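Sorting empty plastic bottles before drop-off: labels, caps, mixed types?

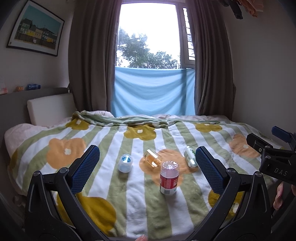
Four bottles on the guest bed, one still in its red label.

I save small bottles for the Budgate drop-off and sort them on the bed by the window. The current batch includes clear ones, an amber one and a translucent white one. The local sheet says "sort by type" and stops there. Do I sort by color or by the number on the base? Do labels have to come off? I have 13 more in a bag.

Posted by keogh_flat2, 18 August 2020

Sort by resin code first, color second. Clear bottles are often code 1 and translucent white ones often code 2, but check each base — looks are not reliable. Amber normally goes with colored plastic even when the code matches the clear ones. Paper labels can stay on. Full wrap sleeves should be slit and removed, as they can confuse optical sorting. Rinse, drain, and ask the site about caps.

Posted by Rolitz

we just put everything in one bag at Dunlow and they take it. never peeled a label

Posted by mudroom17

Dunlow is single-stream, so that does not apply to a site that asks for sorting. One addition: very small bottles can fall through the screens. Our site wants anything under 5 cm across kept in a separate tub. Also put an old sheet over the blanket, residue is hard to get out of plush.

Posted by binside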